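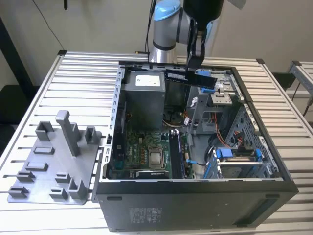
4. Montar la memoria en la torre

Yo esta parte la hago siempre con la torre tumbada y la tapa lateral fuera. De pie se puede, claro, pero acabas con el cuello torcido y apretando donde no toca.

4.1 Apaga, desenchufa el cable de corriente y mantén pulsado el botón de encendido unos segundos.

4.2 Toca una parte metálica sin pintar del chasis. Ya sé que da pereza – hazlo igual.

4.3 Ten los módulos a mano y bien ordenados. A mí me gusta dejarlos de pie en un soporte con ranuras, porque sueltos por la mesa siempre acabo cogiéndolos por los contactos.

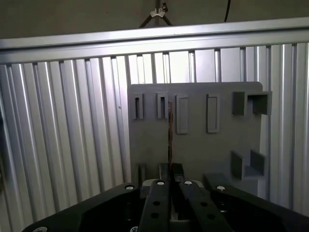 Si no tienes soporte, te vale la bolsa antiestática en la que venían, con el módulo encima y los contactos sin tocar nada.

4.4 Abre las pestañas de las ranuras y busca la muesca del módulo. Solo entra en un sentido. Yo lo presento primero sin apretar, y si no coincide le doy la vuelta.
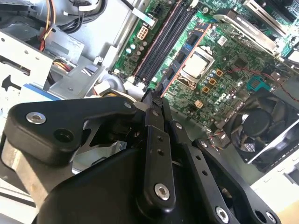 Cuando coincida, baja el módulo recto y empuja por los 2 extremos a la vez hasta que oigas el clic. ¡Hay que apretar más de lo que uno se imagina!

Precaución: no te apoyes en el procesador ni en los condensadores.

4.5 Repasa los cables antes de cerrar.
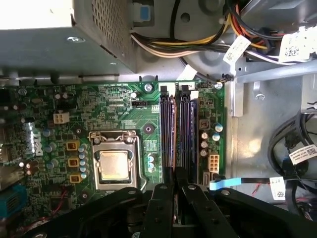
Un conector a medio meter da los mismos síntomas que una memoria mal puesta, y yo he perdido una tarde entera por eso. Si al arrancar pita, vuelve al paso 4.4.

Nota: el disipador se monta en el apartado 6. No enciendas el equipo sin él.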